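Demonstration gathering (robot learning)

Category: Robotics > Machine learning > How the data gets made
Reading time: 3 min

Demonstration gathering is the business of collecting examples of a job being done, so that a learning system can be trained to do the same job on a robot. You'll also see it called demo collection, teleop recording or (in older write-ups) teaching by showing. I've been keeping this entry going since January, and I've done a fair bit of the work myself, so forgive me if it reads more like a chat than an encyclopedia in places!

The basic unit is the episode. An episode is one go at one task, start to finish, and it holds whatever the cameras saw together with where every joint of the robot was at each moment. A set is a pile of episodes of the same task. Our first proper set at Stavimell was 1000 episodes long, and I can still tell you which chair I sat in for most of them.

How the examples are made

There are 3 common ways of doing it. In the first, a person steers the robot from a distance with a headset, gloves or a pair of handles, and the robot's own movements are what gets saved. In the second, somebody takes hold of the arm and moves it through the job by hand, which is lovely for slow tasks and miserable for anything with fingers. In the third there's no robot at all to begin with, only a person wearing cameras, and the movements get translated afterwards. Most groups I know end up mixing the first and third.

Tabletop work is where nearly everybody starts. You want a surface, something to pick from or put into, and a few small things that differ in shape and stiffness.

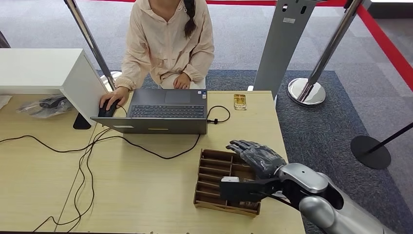
A five-fingered hand at a cardboard organizer, with a laptop open on the same table.

Organizers with narrow slots are a favourite of mine, and a pain. A slot leaves very little room for fingers, so the person steering has to slow right down near the cardboard, and the learning system then picks up the slowing down as part of the job. Some people trim those pauses out. I leave them in, and Lindalva Lacerda (who taught me most of what I know about this) trims them, and we've never settled it.

Views

A set normally has more than one camera behind it. The head view takes in the whole table and is the one people like to look at. The wrist view travels with the hand, so it twists and tips over as the arm turns, and whole stretches of it can be upside down. Newcomers always want to rotate it the right way up. Please don't! The system never sees it any other way when it's running, and a view that has been tidied for training won't match the one it gets later.

Handovers

Handing over is treated as a family of tasks of its own, since there are two parties moving and only one of them is being recorded from the inside.

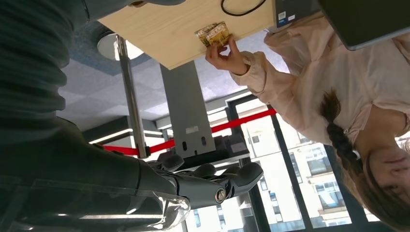 Handover sets live or die on the variety of the giving. People offer things high, low, too early, too far off to the side, and a set in which every offer comes from the same spot will teach a robot to reach for that spot and nothing else. The grip matters as well. A little snack in a shiny wrapper, pinched between thumb and fingers like the gold and brown one held out there, leaves the robot only part of the packet to aim for, and the best part to take depends on where the person's fingers are. Shiny wrappers bring their own bother too, with highlights that slide about as either side moves. I'd still put them in every set, because real cupboards are full of them.

Labels and keeping

Each episode gets a short line of plain words saying what the task was, such as "take the packet from the person". Write it the same day. The Gavero set was labelled a good while after recording, and 34 episodes had to be dropped because we couldn't agree whether they were handovers or failed placings.

Failed goes are worth keeping if they're marked as failed. The Ogundipe method, named after the project that first wrote it up, adds a second mark for the moment at which things went wrong, so the useful early part can still be trained on. I was doubtful and have come round to it.

Size

How many is enough? It depends on the task, and anybody who gives you one figure for all of them is guessing. The round 1000 that turns up in so many plans comes mostly from habit. With Erkenley we got further by changing the table, the background and the person than by recording more of the same afternoon.

See also: Episode (recording); Teleoperation; Wrist camera; Grasping

Last changed May 26, 2021

Print this entry | E-mail this entry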